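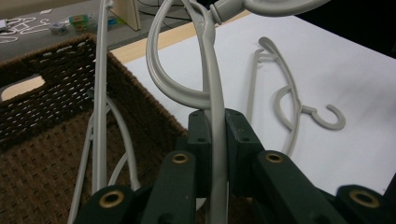
Dorothy Stockdale wrote to this page to say that a household needs one kind of hanger and should give the rest away. Her letter drew more replies than our longer pieces on closets usually do, and most of the writers agreed with her. We agree in part.

The case for matching hangers is sound. Garments hang at one height, shoulders line up, and a crowded rod becomes easier to read. Plain gray plastic serves this purpose as well as anything sold at several times the price. It is light, it wipes clean, and a replacement is seldom hard to find.

Our objection concerns the giving away. When the Bainbridge residents' office cleared its shared laundry room in June, 17 boxes of mixed hangers went out in a single afternoon. Within weeks, tenants were asking where the clip hangers had gone, and several had bought new ones. A wool coat places different demands on a hanger than a blouse does, and skirts need clips whatever the rest of the closet looks like.

We would recommend a slower method. Settle on one plain type for shirts and everyday wear. Keep a small number of wide-shouldered and clipped hangers for the clothes that require them. Store the empties together in a basket near the place where laundry is folded, and stop accepting them from the dry cleaner once the basket is full.

Keith Whitlock has asked whether wire hangers should be kept at all. In our view they should go back to the cleaner that supplied them.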